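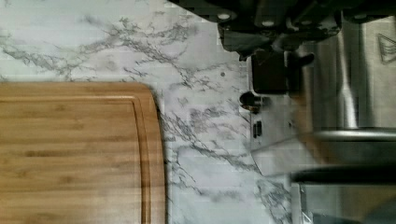 Ruddock Carving Board with Juice Groove
Equipment for the preparation kitchens, Botmont House
Equipment reference: Ruddock 54
Page last reviewed: 3 Jun 2025

Overview

The Ruddock is the standard carving board of the preparation kitchens at Botmont House. It is a flat rectangular board with rounded corners and a juice groove set in from the edge, and it is intended for roast meat, whole poultry, ripe fruit and any other food that gives up liquid when cut. It may also be used for bread and general preparation, although the plain boards are normally a better choice for that work and are easier to dry.

The board is issued to course tutors, to residential groups with use of a kitchen, and to outside organisations that hire the rooms for catered events. It replaces the older Treditz board, which was withdrawn in January.

Specification

Name: Ruddock carving board
Shape: rectangular, rounded corners
Length: 54 cm
Colour: honey tones, varying from board to board
Groove: recessed channel following the edge, with a raised rim outside it
Care group: wood and bamboo
Dishwasher: no
Number held in each kitchen: 2
Place of storage: upright rack beside the sink
Normal place of use: marble-patterned worktop, Iston kitchen
Length of that worktop: 178 cm

The tone and figure of the surface differ a little between one board and the next. Some variation is to be expected in a natural material and is not treated as a fault. Boards will also grow slightly paler or darker in the areas that are used and washed most.

Choosing the right board

The kitchens hold several kinds of board, and users are asked to consider the food before taking one from the rack. The Ruddock is suited to large items that need to be held steady and carved in slices. Its groove takes up room near the edge, so the flat area for cutting is smaller than the full size of the board would suggest. For a long loaf, or for rolling and shaping, a board without a groove is more convenient.

Raw meat, raw poultry and raw fish must be prepared on the colour-coded boards kept in the drawer below the worktop. The Ruddock boards are for cooked food, fruit, vegetables and bread only. This rule applies to all users, including hirers who bring their own catering staff.

Strongly coloured or strongly scented foods, such as beetroot, fresh turmeric, raw onion and garlic, may be cut on the Ruddock, but the board should be rinsed without delay. Where the board will be carried to the table later in the same session, the tutor may prefer to keep it back for that purpose.

The juice groove 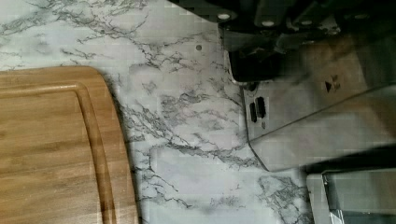
A groove is useful only when it is kept clear. Before carving, the board should be laid flat and the channel wiped with a clean dry cloth, so that crumbs and trimmings from earlier work do not stop the liquid from running. The channel turns the corner in a curve and continues down the side, and a cloth folded over one finger will follow it without catching. The raised rim beyond it should be wiped at the same time, as fat left there is easily carried to the worktop.

The groove is meant to hold the ordinary run of juice from a rested joint. It is not a tray. If a large bird or joint is to be carved, the juice should be poured off when the groove is close to full. Two people are advised for this: one to hold the meat back with a fork, and one to tip the board slowly towards a jug. Juice kept for gravy should go straight into a clean pan and be brought to the boil before serving.

Meat that has been rested properly loses much less liquid on the board. Tutors teaching the roasting course allow time for this in the lesson plan, and hirers are encouraged to do the same when they draw up their timetable for the afternoon.

Placing the board on the worktop

The worktop in the Iston kitchen has a pale surface with branching grey and charcoal veins. The pattern is attractive, but small crumbs, peppercorns and drops of dark sauce can be difficult to tell from the veining. Users should therefore feel the surface with a flat hand after wiping it, and before setting the board down. A board placed over a crumb will rock, and a board that rocks should not be used with a sharp knife.

The approved method is as follows.

Clear the section of worktop that is to be used.
Wipe it with hot water and detergent, then dry it fully.
Lay a thin damp cloth or a non-slip mat flat on the surface.
Place the board on top and press on each corner in turn.
Leave enough clear space on the right or left for a serving dish, according to the hand used for carving.

The board should lie wholly on the worktop while food is being cut. It must not bridge the sink or rest on the hob, even when the hob is switched off. When the board is used for serving, with no cutting to be done, the cloth or mat may be left out.

Hot pans and roasting tins are to be set on a trivet. They must not be placed on the board or directly on the worktop. The same applies to cast iron taken from the oven for a short time only. Scorch marks on a board can sometimes be sanded away; marks on the worktop are a matter for the buildings office and may lead to a charge.

Cleaning

The board should be washed by hand soon after use. Scrape off any loose food, empty the groove, and wash both faces and all edges in hot water with a little detergent. A soft brush is provided for the channel. Metal scourers must not be used, as they roughen the surface and make it harder to keep clean.

Rinse the board, dry it with a towel, and stand it in the rack so that air can reach both faces. It must not be left to soak, and it must not be dried on a radiator, in a warm oven or in strong sunlight. Any of these may cause it to warp or split. A board that is still damp at the end of a session should be left in the rack and not put away in a cupboard.

For stubborn smells, rub the surface with a cut lemon and coarse salt, leave it for a few minutes, and rinse. Household bleach is not permitted on boards in this care group.

Oiling and repair

Boards are oiled by kitchen staff between courses, using a food-safe mineral oil. Users are not expected to do this. Olive oil, sunflower oil and butter should not be applied as a substitute — they turn rancid in time and the smell is very hard to remove.

Light knife marks are part of normal use. A board should be withdrawn and reported if it shows any of the following:

a crack or open joint that can be felt with a fingernail
a cut deep enough to hold food after washing
a twist that makes the board rock on a flat surface
splinters along the rim
dark staining in the groove that does not come out with brushing

Withdrawn boards are marked with tape and placed on the shelf by the office door. Liv Halvorsen examines them and decides whether they can be sanded, put to another use or disposed of. Users are asked not to sand or glue a board themselves, however slight the damage may seem.

Borrowing and hire

The Ruddock is included in the hire of any kitchen at Botmont House and no separate request is needed. Groups requiring more boards than the kitchen holds should say so when they book, so that others may be moved from the neighbouring rooms. It is not always possible to meet such requests during the residential season.

Boards may be lent for use elsewhere on the site for up to two days. The borrower signs the equipment book and is responsible for returning the board clean and dry. Loans beyond the site are made only with the agreement of Leif Kvam, who manages kitchen equipment and should be contacted through the general office.

Carving knives, forks and steels are not supplied with the board. They are kept under lock and are issued separately, against a signature, at the start of the session. Damp cloths and non-slip mats are found in the top drawer at the end of the worktop.

Related equipment

Plain board, large: for bread, pastry and dry preparation
Colour-coded boards: for raw meat, poultry and fish
Serving board with handles: for cheese and cold dishes
Trivets, assorted: for hot pans and roasting tins
Gravy jug and fat separator: available from the Iston kitchen only

Enquiries about the availability or condition of any item on this page should be addressed to the general office, giving the name of the kitchen and the date of the booking.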